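March 22, 2024
By Jitendra Yadav

Visit report: Ustis menstrual health workshop and Pralluton pad unit

The visit covered two sites run under the same program: the awareness center at Ustis and the Pralluton unit, where low-cost sanitary pads are made for village distribution. Azlan Govindasamy, who manages both, met the group at the gate and kept to the printed schedule.

The morning session was a documentary screening followed by discussion. The film runs 18 minutes and deals with school absence during periods. The sound was poor in the back rows. Discussion went well once the men were moved to the second room, an arrangement the center uses for all mixed groups. Questions dealt mainly with disposal, cost and temple entry.

At Pralluton the process has four stages: pulping, pressing, sealing and UV treatment. Pressing is the slow step. The unit has two presses, both supplied by Subramaniam, and spare dies take a long time to arrive. Operators work seated, and the sealing bench has a foot pedal. Packs are sold under the Skimier name through the women who make them.

Absorbency checks follow a written sheet, which was shown to us but not handed out. I would have liked to see the rejection figures.
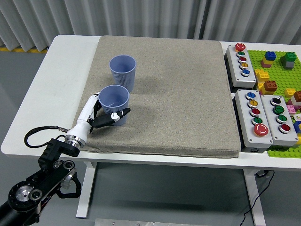
Two ribbed cups on the textured pad, white table.

Disposal remains the weak point. The incinerator at Ustis was out of service, and the used-pad bins go to the municipal yard. Govindasamy expects the replacement burner in April. The film will be shown again then, with subtitles, and the discussion guide is being translated for the school sessions.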